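Switching the shop over to batch brewing

5th December

I put off buying a batch brewer for the shop for a long time. When we opened at Purkside we did everything by hand, one cup at a time, and I liked it that way. Then the bus stop moved to our side of the street and the line before eight in the morning got longer than two people could handle with kettles.

Tegwen Mostyn runs a bakery a few streets over and has used a Domix twin brewer since before I knew her. She let me come in early and make coffee on it. I brought my own beans, ground them on her grinder, and the first batch came out thin and sour. The second was fine. The third was good enough that I went home and started measuring the counter.

The counter was the problem. Our back bar is short, and the grinder and the hot water tower already take up most of it. The twin would have meant giving up the pastry case. I ended up with the single Domix, the narrow one, and a second insulated server so that one can be out front while the other fills. It cost $734 used, plus the plumber.

Plumbing took longer than I wanted. The water line had to come up through the cabinet, and the shutoff valve under our sink turned out to be seized. Máté Fodor came twice. He also put in a Lüthi filter with a gauge on it, so I can see the pressure drop when the cartridge is getting full. Before that I was changing cartridges whenever I remembered.
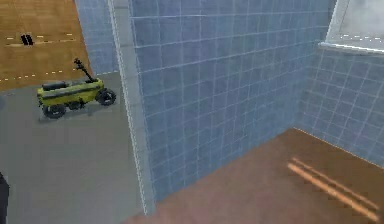 Does batch coffee taste worse than a pour-over? Ours tastes a little flatter after it has been sitting, and when it's fresh most of our regulars can't tell the two apart.

I tested that with Sobia Shaikh and Llinos Phillips, who both work mornings. Same beans, same water, cups marked underneath. Llinos picked the pour-over every time. Sobia picked the batch twice and said she preferred it because it had more body. I got one wrong myself.

The recipe we settled on is 105 grams of coffee for the small batch, ground a bit coarser than I would use at home. Pre-wet is on, with a short pause after it. I tried a longer pause and the bed started to clog on the darker roast, so I put it back. We write the brew time on a piece of tape on the server and pour out whatever is left after an hour. Some days that is nothing and some days it's a couple of cups, which hurts, but old coffee is what gave drip its bad name.

Cleaning is more work than I expected. The spray head comes off every night and gets soaked. The servers need a proper scrub, including the lid, where oil collects in the threads. We use Catik tablets for the servers and plain hot water for everything else.

We still do pour-overs after 10, when things slow down, and the menu says so. A few people were annoyed about it the first week. Mererid Pumphrey, who has ordered the same Kenyan since we opened, now comes in later.

I'm going to look at the grinder in January. It holds up fine for single cups, but it gets warm when we do several batches back to back, and the burrs are due anyway.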